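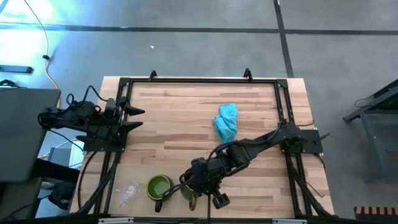

Two arms, one towel, a glass cup and a couple of mugs on the butcher-block table.

Kitchen tips I brought home from the robot open day

Went to the Minavar open day in Nellcombe in December. Expected to look at machines for an hour and eat a free cookie. Came home with a page and a half of notes on dishes and towels. Typing them up fast before I lose the paper.

The demo was on a table, two black arms clamped on a frame, one each side. The job was drinkware and a cloth. Lakmal Liyanage ran the morning session and talked the whole way through, which was the good part. Ruxandra Tănase did the questions after. Most of what they said about setting up for the arms works fine for people with two hands and a small counter. Mine is 30 inches wide at the usable bit, so I was listening.

Cups and mugs

Line them up along the near edge. One row. Not a cluster. You want to get at any one without brushing the next.

Handles all pointing the same way, toward you. The mugs on the table had theirs facing the bottom edge. I have started doing this in the cabinet too and it is quicker in the mornings, half asleep.

Leave a gap you can get two fingers down. Lakmal's test. If your fingers don't fit, the gap is too small and sooner or later you chip a rim.

Clear glass is the hard one. From straight overhead it almost vanishes against light wood. Same problem at my sink, I have put my elbow through more than one. Fix: park glass at the END of the row, always the same end. Or stand it on something dark. An old place mat does it.

Mugs with a thick base go down flat, don't slide them. Sliding is what scratches an oiled top.

Towels and cloths

One on the counter at a time. If there are three you will use the wrong one on the glasses.

Pick a color you don't own in dishes. The one in the demo was bright blue, nothing else on the table close to it. Mine were all gray on a gray counter. Bought turquoise.

To flatten a bunched towel, don't hunt for the corners. Pinch it anywhere in the middle, lift, let it hang, and a corner will usually drop to the bottom. Take that one. Then run your other hand along the edge to the next. Ruxandra showed this by hand, twice, slower the second time for those of us in the back. Best tip of the day by a mile.

Fold on a clear patch. Move the cups first. I know. I never did either.

The tabletop

Somebody asked about the wood, so we got ten minutes on wood. Happy with that.

Butcher block: wipe along the strips, not across. Damp cloth, never soaking. Dry it right after with a second one.

Mineral oil, thin coat, leave overnight, wipe off what's left. Once a month for a new top, then when it starts to look dull. Don't use cooking oil, it goes sticky and it smells.

Dark rings from a mug – fine sandpaper, light, with the grain, then oil the spot. Do a bit past the ring so it blends.

Clamping anything to the edge (pasta machine, grinder, vise, whatever): put a scrap of leather or cork under the jaw. Tighten, wait a few minutes, check it agian. Two clamps set apart hold better than one in the middle.

Cables and floor

This was Lakmal's pet subject. Keep cords off the working side. Run them up the back of the thing or down the leg, tied every hand's width or so. Leave slack where something turns or swings, a mixer head for instance. No slack anywhere else.

Velcro ties over zip ties. You will want to undo them.

Tape on the floor to mark where a cart or stool goes back. Sounds fussy. I did it in the garage with dark tape and the shop stool has stayed put for two weeks. Wipe the concrete with rubbing alcohol first or the tape lifts. Press down with the back of a spoon.

Label the front edge of the bench, small ones, where you can read them standing up. Mine say GLUE and NOT GLUE.

Before you start any job

Hands off, look at the whole surface. What's in the way, what rolls, what breaks. Lakmal does this every run, takes about 11 seconds, he'd timed it. I do it before unloading the dishwasher now and my husband thinks I have gone strange.

Put the next thing to pick up nearest the hand that will pick it up. Left hand things left. Obvious once someone says it. My drying rack was on the wrong side for years, moved it that same evening.

If you're going

They do another open day in spring, I didnt catch the date. Parking is behind the building, fills up by ten. Wear real shoes, it's a concrete floor and there are no chairs to speak of. Take a pen. Cookies were oatmeal.

Next page will be the freezer drawer one I promised, once I have defrosted the thing.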